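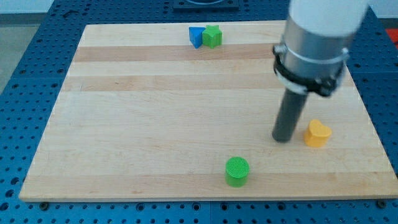

**Gramura Makers Club – Blocks and Boards Group**

The shape block set is close to done. The four on the board are a blue triangle, a green star, a green cylinder and a yellow heart. Nidia Echeverri drew the files over the winter and has put them in the shared folder under "Clandska," which is the name we are using for the whole set.

A few notes for anyone printing at home. Leave the top faces as they come off the printer. We talked about sanding them smooth, but most people at the Sunday meeting liked being able to feel a pattern with a fingertip, and the files now assume you won't sand. Edges are different – please run a fine file over the points of the star and the corners of the triangle before you hand them in.

Stay with the club colors. We have had two purple hearts turned in, and they look fine, but they won't match the sorting cards.

The light wood board is the right surface for checking your pieces. Stand each block on it and press lightly on one side. If it rocks, the base needs flattening. Please wipe the board down after use and don't glue or paint on it.

We still need 27 hearts and a smaller number of stars. Triangles are finished, so don't start any more. Montri Thongsuk is collecting finished blocks through the end of April. Bag them by shape with your name on the bag and leave them on the shelf by the door.

Sorting cards will be cut at the next meeting, 6:30 p.m. Bring scissors if you have a good pair.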